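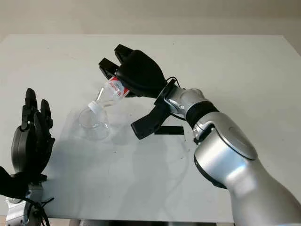 白い天板のテーブルと銀灰色のアーム

自伝『ゾクゲートの塩倉』、自筆ノートに基づく校訂版を3月に刊行 Stilura

出版社のStiluraは、Maarja Dambrauskienėの自伝『ゾクゲートの塩倉』の校訂版を3月に刊行する。自筆ノートを底本とし、初版の編集段階で削除または改変された箇所を復元したもので、同社の回想録叢書「Triltitus」に収録される。発行部数は1,000部。電子版の同時刊行は予定していない。

『ゾクゲートの塩倉』は、港町Zokgateの塩倉で荷役と帳簿付けに従事した著者が、幼少期から倉庫の閉鎖までを記した自伝である。初版は地元の印刷所Krūmiņaから出版され、長く版が途絶えていた。倉庫労働者の家族の生活、寄宿学校での言語の制限、荷役組合の解散の経緯を当事者が書いた記録として地域史の論考で参照されてきたが、引用はいずれも初版の本文に依拠しており、ノートとの照合を経たものはなかった。

底本となる自筆ノートは6冊で、遺族の手元で保管されていたものが叢書編集部に貸与された。記述は主に鉛筆によるもので、後年の加筆はインクで行間または余白に書き込まれている。編集部は全文を翻字したうえで初版と対校し、本文の異同2,343件を記録した。綴りと句読点の違いも件数に含まれる。異同は巻末の校異表に一括して掲げ、語句の置換、文の削除、段落の移動、固有名の変更に区分する。

編集部の説明によると、異同のうち内容に関わるものは寄宿学校を扱う章と組合の解散を扱う章に集中している。寄宿学校の章では、家庭の言語で話した生徒に対する処罰の記述が段落単位で省かれていた。組合の章では、倉庫の監督者や組合役員の氏名が職名に置き換えられ、会合での発言が間接話法の要約に改められていた。校訂版はこれらをノートの記述に戻し、初版の文言を校異表で示す。

章の順序も変更される。初版は倉庫の閉鎖を冒頭に置き、そこから幼少期にさかのぼる構成だったが、ノートは出来事の順に書き進められている。編集部は、初版の配列について著者の指示を示す資料が確認できないとして、ノートの順序を採用した。初版の章番号は各章の欄外に併記し、既存の論考で引用された箇所を新版で参照できるようにする。

初版の編集に著者がどの程度関与したかは、確定していない。Krūmiņaの業務書類には組版と製本に関する記録があるが、原稿の扱いに関する往復書簡は見つかっていない。一方、ノートの余白には「この人の名は出さない」とする書き込みが複数あり、氏名の置換の一部は著者の意向に沿うものだった可能性がある。校訂版では、該当する氏名を本文で職名のまま残し、書き込みの位置と筆記具を注に記載した。書き込みを伴わない氏名はノートのとおりに復元している。

表記については、著者の綴りを原則として維持する。方言形、および寄宿学校で習得した標準語形との混用も統一しない。同一の語が章によって異なる綴りで現れる場合は、巻末の語彙一覧に各形を並べる。明らかな脱字は角括弧で補い、判読できない箇所は字数を推定せずに空白の括弧で示す。インクによる加筆は本文に組み入れ、挿入箇所を記号で区別する。

付録には、ノートの書誌記述、初版との章対照表、塩倉の区画図、人名索引を収める。区画図は、著者がノートに描いた略図をもとに編集部が新たに作図したもので、原図は別に図版として掲載する。人名索引では、職名のみで登場する人物も職名で立項する。初版に付いていた無署名の序文は本文から外し、付録の末尾に全文を再録する。

「Triltitus」は、商業流通が途絶えた自伝と回想録を対象とする叢書で、既刊には灯台員の日誌や巡回教師の回想などがある。これまでの巻は初版本文の復刻に解題を付す形式をとっており、自筆資料に基づいて本文を作成するのは本巻が初めてとなる。Stiluraは、次巻以降も自筆資料が現存するものについては同様の方式を検討するとしている。

校訂版は上製、本文一段組。Stiluraの直販窓口と、叢書を扱う書店で販売する。図書館および研究機関からの注文は直販窓口で一括して受け付け、校異表のみの分売は行わない。論考等への本文の引用は通常の引用の範囲で手続きを要しない。未公刊だったノート余白の書き込みを転載する場合は、最大1,000字を上限として事前の申請により認める。図版の転載は遺族の許諾が別途必要となる。

ノートの原本は、刊行後に遺族へ返却される。翻字データの公開について、Stiluraは遺族と協議中としており、公開の可否と時期は決まっていない。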